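Sondcombe Community Help > Work and Jobs > Changes at work

Robot arms coming in for the wire sorting job, what happens to the people?

Posted by benchside_gristen

Typing this on break so sorry if its messy. I work at a small place in Gristen, we sort and kit hookup wire for repair shops and school sets. Seven of us on the benches. Red in one bin, blue in another, black in the tray, bag, label, next. Been doing it four years.

In December the owner brought in a two-finger arm on trial. Nobody got let go. But my job changed overnight and I can't tell if that's good or bad. Used to be I sorted all day. Now half my shift is setting the table for the arm, watching it, pulling tangles apart when it can't, and then a second person checks the bins after. Same pay. New title, "cell attendant". Still have a daily target, 834 kits for the room, and it hasn't moved even though two of us are basically babysitting.

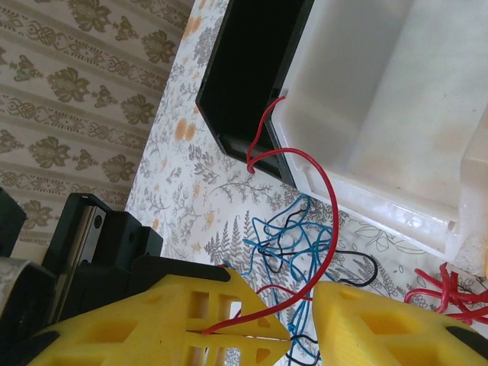 Tray, bin and loose wire at the trial table, arm's own camera

Blue and black knotted up like that is the bad one. By hand I'd have it apart without thinking.

So what I want to know:

Should the target change while the trial is on? Is "cell attendant" a real job or a waiting room? And the camera on the arm, does it count as recording us? My hands are in there a lot. There's nothing in writing about any of it and the owner is nice but vague.

Also has anyone asked for a raise over this. I'm teaching the thing my job, more or less.

Edited Tue 19 January: fixed the kit number, had the old one in there.

jukura_nights

Went through this at a packing plant, bigger than yours, 3682 orders on a normal night. Different product, same deal.

Target first. Ask for it in writing that trial hours don't count against the room. We didn't ask. Got a talking to in the second month for being under, when two people had been on arm duty the entire time. Supervisor honestly hadn't thought about it. Once somebody put the hours on paper they fixed it the same week. So write it down every shift: who was on the arm, how long, how many stops. Cheap notebook is fine.

Title. Depends what you get to touch. If all you do is clear jams and hit the reset, yeah, kind of a waiting room. If they train you on changing grippers, moving the bins, reteaching the pick spots, that's something you can take to another shop. Ask for the training days now while they still need you. At my place three people got it and the rest got told "next round". There wasn't one.

Camera, ask what it saves, how long it's kept, and who gets to look. Ours kept everything for months and a lead was using it to see who took long breaks. Got shut down but only after people complained. Your state may have rules on it, I don't know, I'm not a lawyer.

Raise: I got 15 cents. Per hour. Don't laugh. Ask anyway, and bring the notebook.

One more thing, your back. Sorting you sit. Attending you stand and lean in over the table. Get a mat and ask for a stool. My hip was bad by spring.

oldtoolcrib

If your sorting wire for a living the robot is coming wether you like it or not. Learn the robot. Thats my advice.

Vigfúsdóttir Repair Supply

We buy kits like these (maybe yours, no idea). From the buyer end: I care that the bag is right. A short bag costs me a phone call and a mad customer. Two of our suppliers put arms in and one got worse for a while, mixed colors mostly, because they pulled the second checker too early to save money. We dropped them for a few months.

So if your boss talks about cutting the check step, that's the spot to push back, and you can tell him customers notice. It's also an argument for your pay. The person who catches the wrong wire is worth more to me than the one who bags fast.

Agree with jukura on the notebook. Would add the tangles to it, which colors and how often. Could be the fix is upstream. One supplier started getting the wire in on small spools, cut it right at the table, and most of the knots went away. Fewer stops, less leaning in. Somebody on the bench came up with that, they did get a bonus for it, not sure how much.

benchside_gristen

Thanks both. Started the notebook today. Asked about the camera too, he said he'll "find out". Will ask again Friday. Didnt know about the spools thing, going to bring that up, our wire comes precut in a big bag and it's a mess before it ever gets to the table.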